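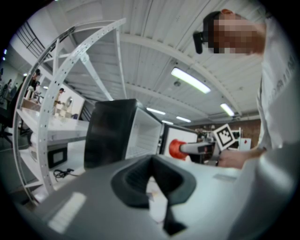
Search this journal Go

3.2 Use of the microwave oven

The Atmont study recorded 251 sessions at a shared kitchen bench. Door handling was coded separately from loading, following Ryu and MacLeod. Figure 2 shows the oven with its door swung open, the position in which we measured clear bench space. In 16 sessions the door was left open between tasks - a habit most common among users who reheated more than one dish. Colour of crockery was not coded.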